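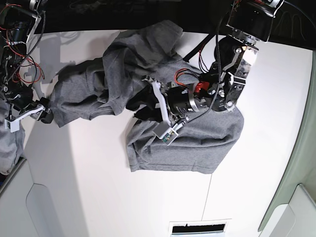

Both grippers on the gray shirt, mid-fold

Left gripper won't let go after a fold
Alaric Pruitt
Hello all, and thank you for having me! We have two arms folding clothes on a white table, and since September the left one has been hanging on to the cloth. It pinches fine, I send the open command, and the fingers stay shut - then the arm lifts and drags the whole shirt along with it. It did this 8 times in 70 folds yesterday. Towels never give me any trouble. Where would you start looking?

Emiliano Tapia
Hi Alaric, welcome! I had something very similar and spent a whole evening blaming my code. Check the coiled cable first. Mine pulled tight whenever the arm reached for the middle of the table, and the open command got lost. Power everything down, give the cable more slack, then try the same reach slowly with no cloth. And please keep your hand near the stop button - a motor that frees itself suddenly can give you a nasty pinch.

Mota252
could be lint in the fingers, sweatshirts are terrible for it. I clean mine every 3 days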